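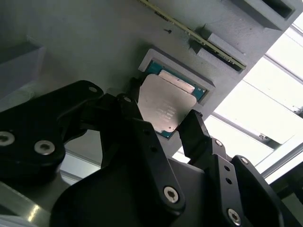

Wrist camera, socket alignment and how much of it to do in software
Board: Manipulation / Perception and control

solderfern
I've been rewriting the perception and control side of our CPU handling cell and I'm having far too much fun to keep it to myself. The job is picking a processor out of a printed fixture and putting it in a server board socket, then the same thing backwards. Two fingers, one wrist camera, six-axis arm.

The old stack did one big pose estimate from a standoff height, planned the whole move and went in blind. The new one (I've been calling it Rernier in the repo, the name means nothing) runs a small corner detector on the heat spreader and another on the socket surround, and servos on the difference between the two all the way down. No absolute poses in the last bit of the move at all! Training set is 3,000 labelled crops, of which 900 are from the printed fixture and the rest from real boards.

Over 257 logged attempts so far. I'll put the failure breakdown up once I've gone through the logs properly, but most of the bad ones are rotation errors and very few are position errors, which I did not expect.

maplegate
Lovely stuff. What rate does the servo loop run at, and is it velocity or position commands to the arm? We tried something like this on Drullora and the detector was quick enough but the latency jitter made it hunt near contact.

solderfern
Velocity commands, and yes, we had exactly that hunting. What fixed it was stamping each frame when it's exposed, then looking up the joint state for that moment from a ring buffer. Before that we were pairing every image with whatever joint state had turned up last. Huge difference for a small amount of code.

oddtorque
I'll be the grump. Why servo on vision for the last few millimetres? The finger is right next to the chip, half your corners are hidden and the metal lid throws glare everywhere. Use vision to get close, then switch to a force-guided search. That's been solved for years.

solderfern
Fair, but a spiral search over a socket full of fine contacts makes me very nervous. On the fixture I'd do it happily, there's only a plastic pocket to scratch. On a board I want to be lined up before anything touches.
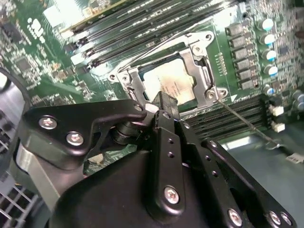

The retention frame gives you a lot to work with on a real board. Lots of straight metal edges, and they stay visible when the finger covers the near side of the socket. The detector predicts the hidden corners with a confidence for each, and the controller weights them, so a covered corner pulls very gently on the result. I tried just dropping them and the rotation estimate got much twitchier.

Glare is a real nuisance, oddtorque is right there. Random exposure in the training augmentation helped more than anything clever.

oddtorque
Weighted corners is sensible. I still think you want a force threshold as a guard, even if you never search with it.

solderfern
Oh, there is one! Contact above the limit before the expected height and it stops, backs off along the approach line and tries again. It's a behaviour tree, so that bit was pleasant to write.

pinwheel_k
How are you planning round the memory modules? The fingers look like they'd come close if you rotate the wrist much.

solderfern
Simple collision boxes for the memory banks, padded a bit, and a limit on wrist rotation below the standoff height. The planner (Vatevard, if anyone has used it) only gets us to standoff. After that the servo has a little cone it must stay inside.

maplegate
Does the cone ever fight the servo? I'd worry about it sitting on the boundary forever.

solderfern
It did! Now if it's on the boundary for more than a few frames it goes back up to standoff and replans – crude, but the logs are so much easier to read.

pinwheel_k
Any chance of the replay tool? I saw you mention it in the Tavares thread and I'd love to scrub through joint states and frames together.

solderfern
Yes, tidying it up now. It still has a hard-coded port (1889, don't ask) and it falls over if a log has no camera frames in it. I'm hoping to have it up in May. If anybody has logs with a different wrist camera, send me a short one and I'll make sure it loads.

oddtorque
I'll send one. Force data included, whether you want it or not.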